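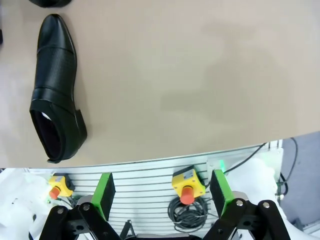

What does one row in the Utska table stand for?
One row is one entry in a parish marriage register, as written by the clerk, with both parties and their stated home villages kept in the same record.

Source and size

The table holds 2,557 rows transcribed from the registers of Zerkville and Kaimal. It covers 403 distinct surnames after spelling cleanup. Transcription and cleanup were done by Živko Radulović. The current release is dated January 22, 2021.

Fields

entry_id: integer, unique, never reused
parish: Zerkville or Kaimal
surname_a, surname_b: as written
surname_a_norm, surname_b_norm: cleaned spelling
village_a, village_b: as written, may be blank
page: register page, with r or v for side

Surnames were normalized with the Novico rule list, stored in rules.txt. The rules run in file order. A later rule can change the output of an earlier one — do not sort the file. 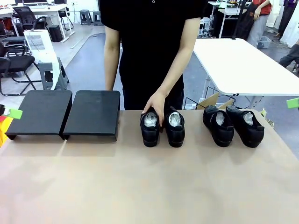

Where two rules match the same ending, the longer match is applied first. Rows that no rule touches keep the written form in both columns.

Known problems

Kaimal pages 30r and 30v are water damaged. Surnames on them are marked with a trailing question mark in the written columns, and the cleaned columns are left blank. Entries for June in the second Kaimal volume have no village names.

Loading

Files are UTF-8, tab separated, with one header line. There are 4 files, split by register volume. Read page as text — a numeric type will fail on the side letter.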